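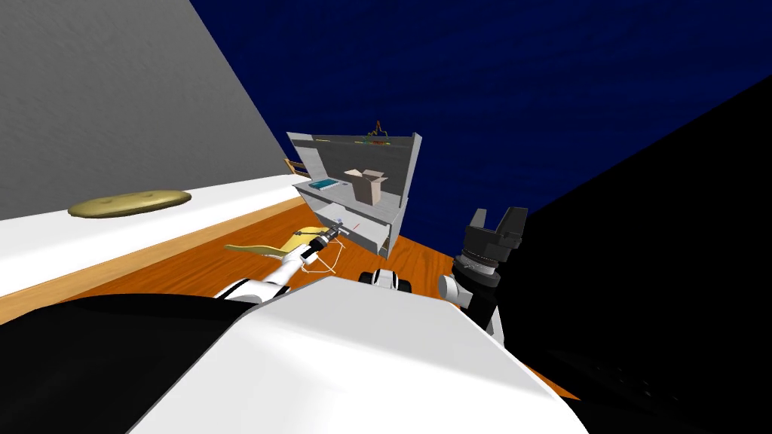
Room interior with grey desk and hutch, navy-blue wall behind.

Sarnmont Property Equipment
Home > Agency and Lettings > Key Management > Jitora Key Cabinet

Jitora Key Cabinet
For estate agents, letting agents and managing agents

Price: £3,075 excluding VAT and delivery
Availability: made to order, dispatched within 14 working days

Overview

The Jitora Key Cabinet is a lockable, wall-mounted cabinet for the storage and issue of keys to properties held for sale or to let. Each set of keys is attached to a numbered peg, and the cabinet records when a peg is withdrawn, by which member of staff, and when it is returned. It is supplied for use in branch offices, site sales offices and the management suites of residential blocks.

The cabinet replaces the paper signing-out book. Staff identify themselves at the keypad with a personal code, select the property from the display and withdraw the peg that is released. All other pegs remain locked in place. Keys do not need to carry an address label, and Sarnmont recommends that none is fitted.

Issuing keys to contractors

A set of keys may be issued to a contractor, surveyor or inventory clerk by any member of staff with the appropriate permission. The name of the person receiving the keys is entered at the display, together with a return time. If the keys have not been returned by that time, a notice is sent to the branch email address and is repeated each morning at 9.00 am until the peg is back in the cabinet or the record is closed by a manager.

Contractors who attend regularly can be given a code of their own. Such codes may be limited to named properties and to set hours, and they expire on a date chosen by the branch.

Records and reports

The cabinet holds a record of every withdrawal and return for 13 months. Records can be viewed at the display or exported as a spreadsheet. Standard reports are provided for keys currently out, keys overdue, and the full history of a single property. The last of these is often requested by vendors and landlords at the end of an instruction and may be printed without showing the names of other clients.

When a sale completes or a tenancy begins, the property should be closed on the system and its peg released for use elsewhere. The history of the closed property is kept for the same period as any other.

Use with the Pirnis diary

Branches that already use the Pirnis viewing diary may connect it to the cabinet at no extra charge. Appointments entered in the diary then appear on the cabinet display, and the keys for a confirmed viewing are reserved for the negotiator attending. A reservation can be overridden by a manager. The cabinet does not require the Pirnis diary and will operate fully without it.

Construction and fittings

Body: powder-coated steel, with concealed hinges
Door: steel, self-closing, with motorised lock
Display: colour touch screen with separate keypad
Pegs: stainless steel, numbered, supplied with tamper-evident rings
Power: mains, with internal battery for use during a power cut
Network: wired or wireless
Manual release: two override keys, supplied in a sealed envelope

The override keys should be kept away from the premises in which the cabinet is installed. Replacement override keys are supplied only on the written request of the registered keyholder.

Installation

The cabinet must be fixed to a solid wall, out of sight of the street and within reach of a mains socket. It is not suitable for outdoor use or for unheated garages and stores. Where the only available wall is a stud partition, a backing plate must be ordered (see Accessories).

Installation by a Sarnmont fitter is available throughout mainland Britain and includes the setting up of staff codes and a short training session. Customers who prefer to use their own contractor will receive a fixing template in advance of delivery. The warranty is not affected, provided that the fixings supplied are used.

Accessories

Bugti backing plate, for stud and lined walls
Bugti secure drop box, for the return of keys outside office hours
Additional numbered pegs and rings
Card reader, for use in place of the keypad
Document tray, lockable, for alarm instructions and meter details

The drop box is fitted through an external wall or door. Keys returned through it are shown as received only when a member of staff has placed them back on their peg.

Warranty and support

The cabinet carries a warranty of 3 years covering parts and labour. Telephone support is open on working days from 8.30 am to 6.00 pm. Software updates are included for the period of the warranty and may be continued afterwards by annual agreement. Items damaged by forced entry are not covered, and customers are advised to list the cabinet on their office contents policy.

Ordering

Orders may be placed by agency account holders online or by purchase order. New customers are asked to provide company details and the address of the branch at which the cabinet will be installed. An order may be cancelled without charge before manufacture begins; after that point a charge is made for work completed. Cabinets finished in a customer's own colours cannot be returned unless faulty.

Orders for fitting before the Christmas closure should reach Sarnmont by the end of September.

Related products

Jitora Desktop Key Safe
Bugti Sale Board Fixings
Pirnis Viewing Diary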